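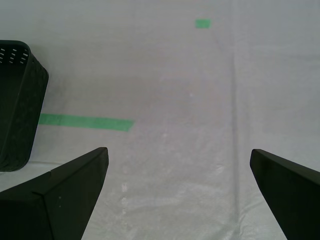
Household Storage and Textiles Section

Floor sheet
By Ornella Barbieri
2018-11-06

A floor sheet is a piece of thin, flexible material spread over a floor to protect it, or to give a clean and even surface for some indoor task. It is also called a ground sheet, dust sheet or drop sheet, although the last two names are used mainly by decorators. Floor sheets are found in homes, halls, workshops and shops, often together with marking tape and light plastic baskets.

Materials
The oldest floor sheets were made of cotton or linen, usually old bed sheets or sacking sewn together. Cotton twill is still sold for painting and decorating. It lies flat under its own weight and soaks up small spills, but lets larger ones through to the floor.

Most later sheets are plastic. Plain film is the cheapest kind and tears easily. Woven plastic sheet is made from narrow flat strips and is harder to tear, and it may be coated on one or both faces to keep out water. Non-woven sheet, made from pressed fibres, feels more like cloth. Thin sheets in pale colours often let some light through, so that boards or tiles underneath can show as a change of tone.

Laying
The floor is swept first, as grit under a sheet wears through it. The sheet is unrolled from one wall and pulled towards the other. Creases left by folding can take a day or more to drop out, and some never do. Sheets kept on a roll crease less than those kept in a packet.

Where one width will not cover the room, a second is laid beside it with an overlap of around 10 cm. The join shows as a straight line and is normally placed away from the main walking route. Edges may be held with tape, weighted, or tucked under furniture. On stairs and polished floors a loose sheet is a slipping hazard, and a backed type is used there instead.

Marking with tape
Coloured tape is stuck to floor sheets to show where things should stand or where an area begins. Bright green, yellow and orange are common on grey or white sheets. A mark may be a full outline, a corner, or only a short strip. Cloth tape can be torn by hand, while plastic tape is better cut, and a slanting cut does no harm to the mark.

The tape expert Gualtiero Orlandini separated "place marks", which show the position of one object, from "limit marks", which show the edge of a space. The terms appear in his handbook for church halls but did not come into wider use.

Baskets
Plastic baskets are often used on sheeted floors, as their smooth bases do not catch the material. The usual form has slightly tapered walls, so that empty baskets can be stacked one inside another, and rounded corners, which are easy to wipe. Many have rows of slots near the rim. These save plastic and let in air. The Billix range, sold in dark green and in white, came in sizes of 20 and 40 litres - the larger was withdrawn after complaints that it bowed when full.

Care
Plastic sheets are wiped with a damp cloth and mild soap, and dried before folding. Pale scuffs caused by dragging furniture cannot usually be removed. Cotton sheets are shaken outdoors and machine washed. Tape is peeled back slowly at a low angle, and any glue that stays behind is rubbed off with a little cooking oil.

See also
Dust cover; Oilcloth; Storage basket; Tarpaulin

Last updated in October by Aldo Colombo, before republication on this site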